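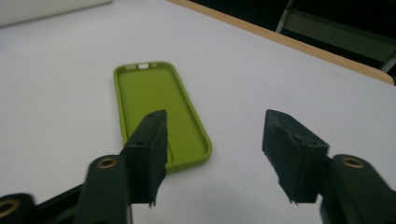

Visit report: phone case moulding and finishing at Dreltex, Pekside

The Dreltex works at Pekside opens its moulding shop to trade visitors one Wednesday in August. I went for the phone case lines, having bought cases from there through a distributor for some years without having seen how they are made. Registration was at nine, at the side gate on the canal road. The main gate is for lorries and the guard there will send you round.

Parking is on the gravel opposite. Safety shoes were lent out at the desk in whole sizes only. Ear plugs were in a dispenser by the inner door and were needed for the grinding room and nowhere else.

The guide for our group was Štěpánka Halás, who runs the finishing department and previously set tools in the moulding hall. She answered most technical questions directly and said so when a figure was confidential. Cycle times for the customer's own models fell under that heading, as did the wall thickness at the corners.

Material

The soft cases are made from TPU, a thermoplastic polyurethane, bought as natural pellets and coloured on site with masterbatch. The pellets take up moisture from the air and have to be dried before use. The dryers stand on a steel platform above the presses and feed down by gravity, an arrangement that saves floor area but means every filter change involves the ladder. Two hoppers were labelled for Bivitz, the brand that takes most of the plain coloured cases.

Colour change is the slow part of the job. The sequence runs from light to dark through the week, so that the barrel never has to be cleaned of black before a pale shade goes in. Lime green comes early, after the clear and the yellow. A trace of dark pigment in a green that bright shows up as a streak near the gate, and the purge continues until the operator has three consecutive clean parts. Purged lumps go into a cage for regrinding and are used in black only.

Moulding

The case press we watched was clamping at 134 tonnes against a two-cavity tool. The tool for a soft case is simpler than I expected in one respect and more awkward in another. TPU stretches, so the rim can be pulled off the core although it curls inwards; there is no need for a collapsing core. The openings in the rim are the awkward part. Each one is formed by a small steel insert, and where the insert meets the cavity wall there is a shut-off face that wears. Once it has worn, a thin skin of material creeps across the opening.

Inserts are kept in numbered trays in a cabinet beside the tool store. A tool is pulled for inspection after 600 shots following any insert change, then goes on to the ordinary schedule. I asked whether the schedule was set by shots or by calendar. It is set by shots, with a counter fixed to the tool itself, so the count follows the tool if it is moved to another press.

The surface finish also comes from the steel. A polished cavity gives a glossy part and a textured one gives a matte part, and the two can be combined on one case. The sample board by the press had pairs of the same shade in both finishes. Under the hall lighting the matte plaques looked paler than the glossy ones – this is a property of the texture, and the colour meter is set up to allow for it. Customers who approve a shade from a glossy plaque and then order a matte case are sent a second plaque to sign.

Finishing and inspection

Parts come off the press on to a short belt and are racked to cool. They are then taken next door, where the lighting is better and the benches are white. White was chosen after a trial of grey and blue surfaces. Štěpánka Halás laid a case open side up on a bench to explain the check: against a white surface a clean opening reads as a plain white gap, and any skin or whisker of material across it is easy to see. On the old blue benches, she said, the yellow cases were passed with flash still on them.

The checks are done in a fixed order. The end of the rim with the openings is looked at first, then the corners, then the floor of the case for sink marks. The case is then turned over and the back is viewed at a low angle. Flash is removed with a hooked blade, drawn outwards from the opening. Drawing it inwards leaves a nick on the inner face, and a soft material will tear from a nick.

Flatness is checked by sampling. The case is set on a plate and a feeler is tried at each corner. A case that was racked too warm tends to bow along its length, and this will not come out later in the packaging. The rack spacing was increased last winter for that reason. There were 19 cases to a rack when we went through, and the older racks with closer slots had been moved to the hard-shell line.

Fit is checked on dummy phones, machined from solid aluminium. These are measured once a quarter and the certificates hang on a hook at the end of the bench. One of our group noted that aluminium is harder on the case than a real handset with rounded glass edges. The answer was that the dummies are there to check dimensions – wear is tested separately, in a room that was not on the tour.

Packing

Packing was the least interesting section and we were taken through it quickly. Cases for Bivitz go into card sleeves with a paper insert that keeps the rim from being pressed inwards. Cases for Derese, a mail-order customer, are packed flat in bags, nested in stacks, which is cheaper to ship but leaves a faint line on glossy backs where the rim of the next case has rested. Derese accepts the line. I would not, and have made a note to ask how ours are stacked before the next order.

Practical notes

The tour took a little over two hours, including a stop in the canteen. Photography is permitted in finishing and packing, and prohibited within the yellow floor marking around the presses. Reject cases are on sale at the gatehouse by weight, cash only, mostly last season's models. The bus back to Pekside station leaves from the lay-by past the main gate; the timetable on the post is out of date and the one at the registration desk is correct.

Groups larger than twelve are split, and the second half sees packing first. Requests to see the grinding room should be made when booking, as it is closed to visitors when the mill is being cleaned.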